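Garment pickup from a bed: edge-first vs. center grasp

plarketti_dev
Posting this before I forget it all. We ran the edge-first method in a hotel room instead of the lab bench — satin on white sheets, real lamps, window light. Severyn Moroz wrote the grasp picker, I just did the logging. 80 tries per method. Edge-first picks a spot near the border of the cloth, center grasp goes for the highest fold. 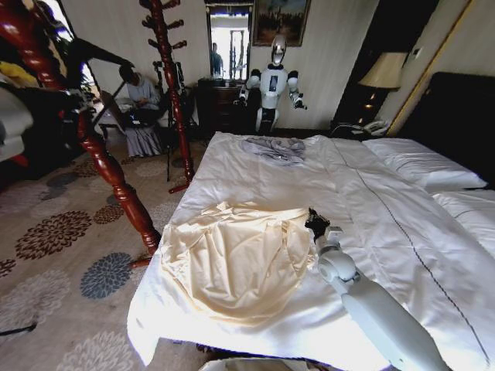

Gripper over the bed, right next to the edge of the satin piece.

Edge-first dropped 2. Center grasp dropped 6. Full log is 3571 lines, will upload Wednesday.

fostport_77
2 vs 6 out of 80 is noise. Sorry. Rerun with more garments before calling it a result

plarketti_dev
didn't call it a result, called it a post. But ok, fair on the garments

ystasiv
Yevhen here, from the Hrytsenko folding group. Drops are the wrong thing to count imo. What matters is whether you can find a sleeve once its in the air. Center grasp gives you a ball of cloth and then teh second arm has nothing clean to take.

fostport_77
Disagree. A good regrasp fixes a bad first grasp. We saw that in Pindville with cotton shirts.

ystasiv
Cotton isn't satin. Try it with something slippery — then we talk. Look at the cloth between the fingers and the sleeve part above it:

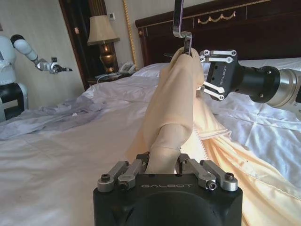 Reply #7
fostport_77
ok the sleeve is easy to pick out there, I'll give you that. Still want regrasp counts per method. Are those in the log?

plarketti_dev
Yes, one column, badly named. Will fix before upload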